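Allcombe Energy Cooperative - Minutes of the Members' Meeting, November 23, 2019

The chair thanked everyone for coming out, and there was a good long round of hellos before we got going. The minutes of the last meeting were approved with one spelling fix.

Third quarter results: sales came to $3,596 thousand, and operating profit fell to $55 thousand. Gas bought through Wernodeo cost more than we had planned for, and we talked that over at some length.

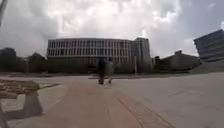 Vasić

Members asked kindly but firmly whether the Hodby contract could be looked at again before winter rates are set. Agreed - the board will bring two price options to the next meeting.

Meter replacement: 1,794 done out of 2,000. The rest are mostly on the hill roads.

Meeting closed with warm thanks for the pies.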